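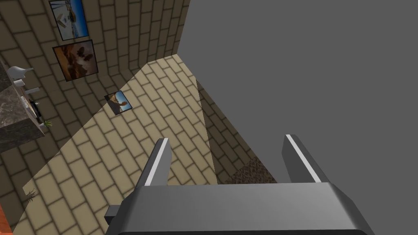 Can a machine tidy a room yet? I ask this every September, and this year I got a better answer than I expected! Wusow let me sit in on a run of its household trials, which all happen in simulation for now: a computer-made room with brick underfoot, framed pictures that belong on the wall, and a two-fingered gripper that has to put things right.

Picking a small frame up off a floor sounds like nothing. You or I get a fingernail under the edge and up it comes. A gripper has no fingernail, and a thin flat thing on brick is about the meanest object you can hand it (cups are a treat by comparison). Out of 20 tries, the software got a frame up and back on its hook in 15. Last year it managed two. I was grinning the whole way home.

Slow, though. A single frame can take nearly two minutes, and the gripper spends most of that hovering and thinking it over.
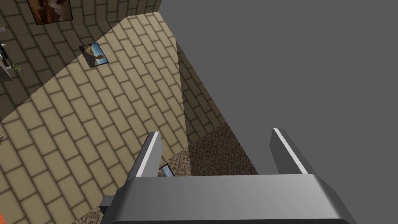 Ea Vestergaard is less sure than I am. She wrote in to say that a simulated floor never has crumbs on it, or a dog, and that she'll get excited once the thing can do her hallway in Noltport before breakfast. Fair enough, and the Wusow team says much the same about real homes. They want to try laundry next, starting with socks. I've already asked for a seat.

14 shares
6 comments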